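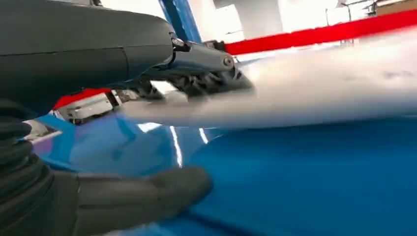

Dovside handling cell — equipment planning gallery

Page maintained by Izzati Yusof. Text revised in December, after the first round of quotations.

This page supports the equipment request for the Dovside handling cell. It covers the purchase of end effectors, the spares that go with them, the floor space they need and the recurring costs that fall outside the purchase order. Prices from the bidders are held in the cost sheet and are not repeated.

End effectors

The request covers two types. The first is a gripper with metal jaws, for parts with a defined edge or a flat face. The second is a multi-jointed hand, for trays, tubs and anything else that has to be held by a rim. They are priced as separate lines because they wear at different rates and come from different suppliers. Mangundap quoted for the jaws and Tadera for the hand.

The jaw gripper is the cheaper of the two by a wide margin, and most of its cost over the planning period is in jaw pads and fasteners. Pads should be ordered in full sets. Mixing a new pad with a worn one changes the closing position, and the time spent resetting it costs more than the second pad. The quotation from Mangundap lists pads singly, so the order has to state that they are wanted as sets and packed as sets.

The hand is the larger commitment. The purchase price includes the hand, one cable and a licence for the control software. It does not include a mounting plate, a second cable or a spare set of fingertips. All three are on the request. A hand that is waiting for a cable is out of use for as long as the supplier's lead time, which Tadera gives as seven weeks.

Soft goods and flexible covers

Covers, bellows and cable sleeves are treated as consumables. They are small items and were left out of the previous budget altogether, with the result that they were bought one at a time under general expenses. For the coming period they have their own line. The line is based on replacement at each service, regardless of condition. If the covers taken off at the first two services are still sound, the interval can be extended and the balance moved to fingertips.

Flexible loads such as film, sheet and bagged goods need a separate note. A gripper chosen from a rigid-part data sheet will often have enough force for them and the wrong jaw face. The bidders were asked to quote for jaw faces as a separate item. Plelano did so. Mangundap included them in the body price, and the comparison table has been adjusted to allow for this.

Duty and service interval

The service plan is based on 742 hours of powered use a year. The figure comes from the present booking sheet and includes set-up time, during which the arm is powered and does very little. Bidders prefer to quote against cycles. Cycles are a poor basis for this cell, where the same tray may be picked up once in a morning or many times in an hour, and all service prices have therefore been converted to powered hours before comparison.

Four service visits a year are included. Two are full visits with the covers off. The other two are limited to backlash, fastener torque and cable condition, and can be done by our own staff once they have been through the supplier's course. The course is a one-off cost and appears under training.

Fasteners deserve a line of their own in the service record. Linkage bolts on the jaw gripper are exposed and easy to reach, and the temptation is to nip them up whenever someone passes with a key. Each adjustment should be written down with the torque applied. Without that record the warranty position on the linkage is weak.

Floor space and marking

Space is charged to the cell by area, so it belongs in the budget. The marked area has to take in the working position, the swing of the arm and a strip for whoever is supervising. On carpet tile, adhesive tape is adequate for a trial and should be expected to lift at the corners. A permanent installation would need a hard floor, and the cost of that is shown as an option only.

Furniture is the other item that tends to be missed. Stools, side tables and carts take up area near the marked zones and get moved during the day. The layout drawing for Dovside now includes them at their furthest likely position. This raised the area charge slightly. It also removed a dispute with the building office about what counted as equipment.

Glossy surfaces near the cell should be noted on the drawing too. Wrist cameras pick up overhead lighting reflected in a polished panel, and depth readings over such a surface are unreliable. Matt film is cheap and can go under consumables. Moving the lights is a building cost and takes much longer to approve.

Tray handling

Tray work is the main argument for buying the hand. A shallow tray with a raised lip can be taken by the jaw gripper if it stays level, but a one-sided grip on a thin rim puts a twisting load on the jaws as soon as the tray is tilted. The hand closes its fingers round the edge and has a thumb to work against them. Trays should be bought at the same time, all of one pattern. White plastic is acceptable. Clear plastic should be avoided for the reason given above under glossy surfaces.

Grip on a white plastic tray by the rim, tray tilted, hand closed round the lower edge. Yellow tape marks the floor zones.

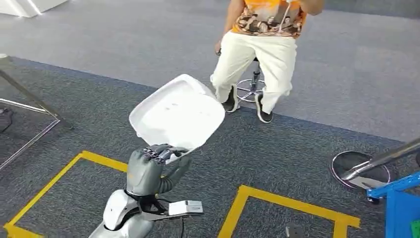 Larasati Yeoh wrote in to ask for the spare fingertips to be moved out of the capital request. Her view is that anything replaced within a year is an operating cost, and that mixing the two will cause trouble when the hand is depreciated. She also asked whether the second cable could be held by the supplier under a call-off arrangement, with payment on delivery, so that it does not sit on a shelf ageing out of its own warranty.

The first point is accepted. One set of fingertips stays with the hand as part of the initial supply, and all later sets move to the consumables line. The total is unchanged.

The second point is open. Tadera will hold a cable under call-off, but only against a minimum order that is larger than we need. Plelano has no minimum and a longer delivery time. Until one of them moves, the second cable remains on the request as a stocked item.

Network and power

Each arm position needs its own switched supply and a wired network point. Wireless was priced and set aside. Cable covers across walkways are included for the trial layout; for a permanent layout they would be replaced by floor boxes, again shown as an option. Isolation switches must be reachable from outside the marked area, and the layout drawing shows their height above floor level.

Wrist modules and their leads are to be listed individually on the asset register. They are small, they are often swapped between arms, and a module fitted to the wrong arm carries the wrong calibration file. Labels are to be fixed to the module body. Labels on the lead come off.

Supervision

Staff time is not part of the equipment request but has been estimated alongside it. One person supervises each powered session, seated or standing outside the working zone. The estimate uses the same powered hours as the service plan. If supervision is shared between two cells, the saving should be claimed in the staffing budget and not set against the price of the hand.

Items still to be priced

Storage case for the hand, with cut foam. Mangundap has a stock case that may fit.
Mounting plate drawing, if the supplier's standard plate clashes with the existing tool changer.
Disposal of used covers and pads.
Extension of the warranty to a second year. Tadera has quoted; Plelano has been asked twice.

Corrections to the figures should go to Izzati Yusof with the line number from the cost sheet. Changes to the layout drawing go through the building office first.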